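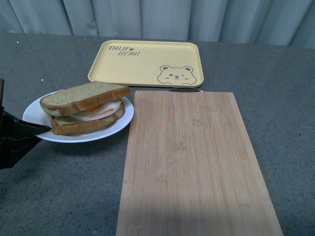
Comment puis-je réserver une place à un atelier de cuisine ?
Vous choisissez une séance dans le calendrier, vous remplissez le formulaire et vous recevez une confirmation par courriel. La place est gardée pour vous dès que la confirmation est partie.

Qui donne les cours ?
Les cours sont donnés par moi, Hiếu Cù. J'ai appris la cuisine vietnamienne dans ma famille et j'enseigne en français depuis mon arrivée ici. Si je parle trop vite ou si un mot n'est pas clair, il faut m'arrêter, cela ne me dérange pas.

Quels ateliers proposez-vous ?
Il y a deux ateliers. L'atelier Mai est pour les débutants : rouleaux de printemps, sauce nuoc-mâm, salade de papaye verte. L'atelier Suvska est consacré aux bouillons, et il demande plus de patience. On peut suivre le deuxième sans avoir suivi le premier.

Combien de temps dure une séance ?
L'atelier Mai dure 2 heures. Pour l'atelier Suvska, il faut prévoir la matinée entière et le repas, que nous prenons ensemble à la fin.

Où se trouve la cuisine ?
Elle se trouve à Suvangate, dans la petite cour derrière la boulangerie. La porte est verte et la sonnette est à gauche. Les voitures ne peuvent pas entrer dans la cour.

Quel est le prix ?
Le prix est de 60 euros par personne, ingrédients et repas compris. Les boissons autres que le thé et l'eau ne sont pas comprises, mais vous pouvez apporter les vôtres.

Dois-je apporter quelque chose ?
Un tablier et une boîte avec couvercle pour emporter les restes. Les couteaux et les planches sont sur place. Si vous préférez travailler avec votre propre couteau, merci de le transporter dans un étui.

Je suis végétarien, est-ce possible ?
Oui, pour l'atelier Mai. Je remplace la sauce de poisson par une sauce au soja et à l'ananas. Pour les bouillons, veuillez m'écrire avant de réserver.

Et les allergies ?
Merci de les indiquer dans le formulaire. J'utilise souvent l'arachide et les crustacés dans cette cuisine, donc je ne peux pas garantir l'absence de traces.

Peut-on annuler ?
Vous pouvez annuler sans frais jusqu'à 2 jours avant la séance. Après ce délai, la place n'est plus remboursée, mais vous pouvez la donner à une autre personne en me communiquant son nom.

Les ateliers ont-ils lieu en août ?
Non, la cuisine est fermée tout le mois d'août. Je réponds quand même aux messages, avec un peu de retard.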